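Drellmont Robotics Club
Second progress report to the Fasora education grant
24th June
Prepared by Meinrad Riedl, club advisor

Summary

The club has finished the first two parts of the plan we submitted with our application. Students have moved from tabletop exercises to driving a two-armed robot through household pickup tasks in simulation, and the first set of recorded runs is complete. The third part, training a model on those runs and testing it, has started but is behind schedule. We explain the delay below and ask for one small change to the budget.

Work since the last report

Most of the club's time went into teleoperation. Students take turns as driver and as logger. The driver controls both arms, and the logger marks each run as complete, partial or failed and writes a line on what went wrong. We kept both jobs in every session so that students who are less comfortable driving still learn how the data is put together.

The students recorded 2452 runs in the period covered by this report. After review, 1102 were kept for training. That is a lower share than we planned for. The main reasons for rejecting a run were an object dropped and not recovered, long pauses while the driver decided which arm to use, and log entries that did not match the recording. The last of these was our own fault, as the log form did not ask for a run number until partway through the season. It does now.

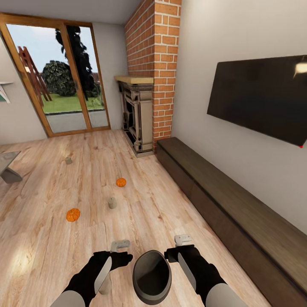 Yae Amano, who assists with the software side, set up the living room tasks with the older students. They chose floor pickup because it makes the drivers plan a path as well as a grasp. An object that is easy to reach from one side can be very awkward from the other, and rounded objects tend to roll if the gripper closes off center. The students wrote a short guide on this for new members – four pages, with the common mistakes listed first – and we can send a copy on request.

Training and testing

A first model was trained on a small part of the kept runs. It was tested on 116 trials with the objects placed in new positions. Results were weak. The model usually moved toward the correct object but often closed the gripper too early. The students think the pauses left in some of the kept runs are part of the problem and are trimming them before the next attempt. We do not have a result for the trimmed data yet.

Training time was the other difficulty. The school machines can be used only after classes end, and two long jobs were lost when the machines restarted overnight. Jobs now save their progress at regular intervals.

Participation

Three students have taken on lead roles for driving, logging and training. We also held a joint session with the club from Gosatetti, whose members tried our tasks and compared their logging form with ours. We borrowed their method for marking partial runs.

Budget

Spending is within the approved total. We ask to move the unspent travel money to computing time, as the Gosatetti session was held at our school and cost us nothing in travel. No additional funds are requested. The receipts have been sent separately to Ms. Đorđević at your office.

Next steps

Over the summer, Yae and the student leads will finish trimming the runs and retrain the model. Club meetings start again in September, and the first job will be to repeat the test with the same object positions so the two results can be compared. Our final report will include both sets of results and the student guide.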